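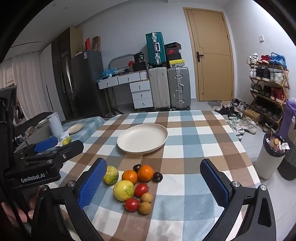
Fruit Service in the Common Rooms: Guidance for the Autumn Term

Residents and staff of Sturnwood are advised that the daily fruit service will resume in the common rooms at the start of the autumn term. The service is supplied by Trastero and is included in the house charge. The guidance below replaces the sheet issued last November and applies equally to the Nustau and MacBrayne wings.

Delivery and washing

Fruit is delivered to the main kitchen on Monday and Thursday mornings. Kitchen staff rinse each piece under cold running water, pat it dry with a clean cloth, and set aside anything that is split, leaking, or moldy. A wrinkled or blotchy skin is not in itself a reason for rejection, and several of the yellow-green fruits supplied at this time of year have uneven skins. Residents who are unsure about a piece should ask at the kitchen door before cutting it.

Setting the table

Each common room table is to be covered with a clean cloth before the fruit is brought in. The checked cloths have been retained for this purpose, and they are laundered separately from the dining room linen. One round cream plate with a raised rim is provided for each table. Fruit should be moved from the cloth to the plate before the room opens, following this order:

Oranges and other large fruit go on first, close to the rim, where they will not roll.

Longans, grapes, and other small fruit come next, placed against the larger pieces.

Small tomatoes are added last and handled lightly by the sides. Part of the plate may be left clear so that residents can reach the smaller pieces without disturbing the rest. 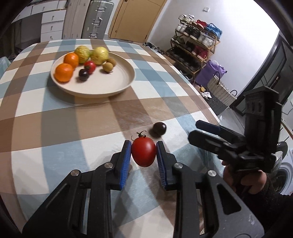

Mixed plates

Several residents asked whether tomatoes belong on a fruit plate. The house has decided to continue the practice. Small red tomatoes were among the first items finished in most rooms last term, and they suit residents who prefer something less sweet. Any wing that wishes to leave them out may tell the kitchen by the Friday before delivery.

Longans should be peeled before eating, and the seed is not to be eaten. Peel, seeds, and stems go into the covered compost pail beside the sink. They should not be left on the cloth or returned to the plate.

Clearing and storage

Plates are cleared at the end of each evening. Whole oranges may remain at room temperature overnight. Grapes and longans are returned to the refrigerator in a covered dish, and cut fruit is discarded if it has been out for more than two hours. Cloths with juice stains should be soaked in cold water the same evening and placed in the marked hamper.

Supply and requests

The standing order allows for 45 portions a day in the Nustau wing and 40 in the MacBrayne wing, with a further 25 held in the main kitchen for visitors. Requests for additional fruit for a meeting or family visit should reach the kitchen office at least 5 working days in advance. Request forms are available at the front desk.

Sturnwood House Office
August 2025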